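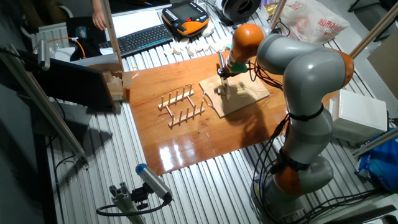 A light wooden dish rack with two rows of upright pegs, standing on a glossy wooden board.

FOR IMMEDIATE RELEASE

Firkum Opens Its Kitchen Swap Shelves in Prandham for the Winter

PRANDHAM, October 31, 2018 - Firkum, the family-run housewares store on the corner of Moradi Street, is very happy to announce that its Kitchen Swap Shelves are now open for the winter season, and that everyone in Prandham and the towns nearby is invited to come in, bring something they no longer use, and go home with something they will.

Regular customers will remember the trial we ran in June, when we cleared a single set of shelves near the back door and asked people to leave a spare pot lid or an extra mixing bowl if they had one. We expected a quiet couple of weeks. By the end of the month 1,000 items had passed across those shelves, the back door would no longer open all the way, and we had been asked so many times when we would do it again that we started telling people "winter" before we had really worked out how.

Well, winter is nearly here, and this time we have made proper room for it. The swap now fills the whole side room, where the garden furniture usually goes, and it will stay there until the garden furniture needs its place back in spring. Baking tins and pie dishes are along the left wall, plates and bowls are on the low shelves where they are easy to sort through, and wooden things - spoons, boards, racks, rolling pins and the odd salad bowl - have a table all to themselves near the window.

Bringing things in is simple. Items should be clean, dry and fit to use, and you may bring up to three at a time. You will get a paper token for each one, and each token can be traded for anything on the shelves, large or small. A soup pot costs the same as an egg cup. Tokens do not expire, and you are welcome to give yours to a neighbor, a student setting up a first apartment, or anyone else who could use a few things for the kitchen. We cannot take knives, glass with chips in it, electrical appliances or nonstick pans with worn coatings, and we do ask that you take those home again if we have to say no.

We are also delighted that Husico, the wood finishing company whose oils and waxes we have carried for years, has joined us for this season. Husico is giving away 2,000 small sample tins of its food-safe board oil, one to each customer who brings in or takes home a wooden item, for as long as the tins last. An instruction card comes with each tin, and our staff at the front counter will gladly talk you through sanding and oiling a tired old cutting board. (Please allow a little time for this. We do enjoy the subject.)

"A kitchen is full of things somebody once chose with care," the store said in a statement. "We love seeing a cake tin that sat in a cupboard for years go out the door with a person who has plans for it that very evening. If we can pass along 3,000 pieces before spring, we will be as pleased as can be, and if it is fewer than that, we will still have had a lovely winter."

Whatever remains on the shelves when the season closes will be offered to community kitchens in the Prandham area, and kitchens that would like to be on the list are asked to leave their details at the front counter.

The Kitchen Swap Shelves are open during all regular store hours. There is no charge and no need to buy anything, although the kettle is usually on and you are welcome to a cup of tea while you look around. Larger donations, such as a full set of dishes from a house move, can be arranged ahead of time with our staff.

About Firkum

Firkum sells cookware, tableware, linens and household basics from its store on Moradi Street in Prandham, and also offers knife sharpening and small repairs to wooden kitchenware.

Press inquiries: please ask for the store office at the front counter.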